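Where the Bowl Goes: Tidying a Shared Kitchen Table
Project report, Everyday Design II 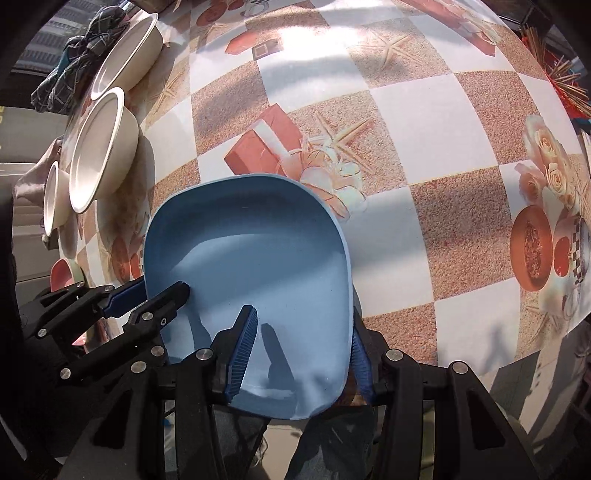

Fig. 1. The blue bowl on the patterned tablecloth, with sun across the lower part of its floor.

Hrvoje Krasniqi
Submitted October 16, 2022

1. The problem

There is one table in the kitchen of Troltden House and everything ends up on it. Mail, keys, a bicycle light, half a lemon. The table is meant for eating, and we do eat at it, in the sense that we clear a space the size of a plate and defend it with our elbows.

My project started in May as a plan to redesign the whole kitchen. My supervisor suggested I pick one cupboard. I picked the table, which has no doors and so seemed easier. This was the first of several errors of judgment in the project, and the others are listed in section 5.

The question I settled on was small: if a shared table has one empty bowl on it, and everyone knows what the bowl is for, does the rest of the table stay clear?

2. Background

The course reader, Gultness, has a chapter on "landing places," meaning the spots where people put things down when they come in. The argument is that you can't get rid of a landing place by telling people off. You can only move it or shrink it. I had already tried telling people off, with a note on the refrigerator, and the note became something to clip other notes to.

I also read two earlier student reports from the department. One added a shelf above the table and got a full shelf and a full table. The other used labeled trays, and the writer admits on her last page that she moved out before the end of the study.

3. Materials

The bowl. Pale blue, square with rounded corners, tall sloping walls, thin rim. The floor is wide and flat. I tried three containers before this one. A round salad bowl was too deep and swallowed keys. A tray had no walls to speak of, and mail slid off it in a slow and insulting way. The third was a shoebox, and I was asked to remove it.

The shape matters more than I expected. A flat floor means a phone lies flat, and the high walls hold a stack of envelopes more or less upright. The color I chose because it was the color they had. Several housemates later praised it as a calming choice and I did not correct them.

The tablecloth. This came with the house. It is a checkerboard, glossy white squares alternating with speckled sandy ones, printed over with starfish, shells and a coral-red gift box with a ribbon. I have eaten breakfast over that gift box for two years and cannot tell you what it is doing at the beach.

The cloth turned out to be a real factor in the study. On a pattern this busy, clutter hides. A rubber band can sit among the shells for a week without anybody noticing it. It also refuses to lie flat. It bulges, and anything tall and light leans. I considered replacing it with a plain one, but that would have been a second change at the same time as the bowl, and my supervisor was firm about that. So was the housemate who likes the starfish.

4. Method

The study ran for 80 days, in two halves. In the first half I changed nothing and wrote down what was on the table each evening after dinner. In the second half the bowl was on the table, always on the same sandy square, and I kept writing.

An item was anything that was not food, tableware, the bowl or the cloth. Items inside the bowl were recorded separately. A stack of mail was recorded as separate pieces, which made me unpopular on the days the Fleleck catalog arrived, because I had to pick through it looking for anything tucked inside.

Housemates were told one rule: small things you will want tomorrow go in the bowl. At the end of each week I emptied it in front of everyone and returned things to their owners. We called this the hearing.

5. Results

Across the whole study I logged 3,491 items. I would like it known that I logged them by hand.

The first half was bad in the expected way. The worst evening had 58 items on the table, among them a single ski glove. Mail was the largest group, followed by chargers and then a group I named "hardware, origin unknown."

In the second half the table outside the bowl got noticeably clearer, most of all in the first two weeks. After that, things crept back. They crept back next to the bowl, close up against the outside of it, as if leaning on it counted. I had no category for this and had to add one, "near miss." There were 209 near misses by the end.

The bowl itself was never a disaster. It filled by midweek, and once it was full, people stopped treating it as a place and began treating it as an object on the table, to be pushed aside like the rest. The weekly emptying worked better than the bowl did. On the one week I skipped the hearing, for an exam, the table went back to its May condition in three days.

Mistakes, as promised. I chose a table with no doors. I failed to record who left what, so I can't say whether the improvement came from all of us or from one person feeling guilty. I was also one of the people living there, and I am fairly sure I tidied more on evenings when I didn't feel like writing a long list.

6. What the housemates thought

I asked everyone for a short written comment. Hayat wrote that the bowl was fine but that she missed knowing where her keys were, by which she meant the exact place on the cloth, between the starfish and the shells. Another housemate wrote "good bowl." A third asked whether the bowl could be used for chips during the study, and I said no, and I now think this cost me some goodwill.

The keys comment is the useful one. For Hayat the pattern was already working as a filing system. The rest of us saw mess, and she saw an address. If I ran the study again I would ask people beforehand what they put where, before deciding that it was in the wrong place.

7. Next steps

I would like to try a second, smaller bowl by the door, for keys only, and leave the blue one for mail. I would also hand the weekly emptying to somebody else – partly to see if it still works, partly because I am tired of holding up socks and asking whose they are.

The full log is in the appendix. The ski glove has not been claimed and is available from the author.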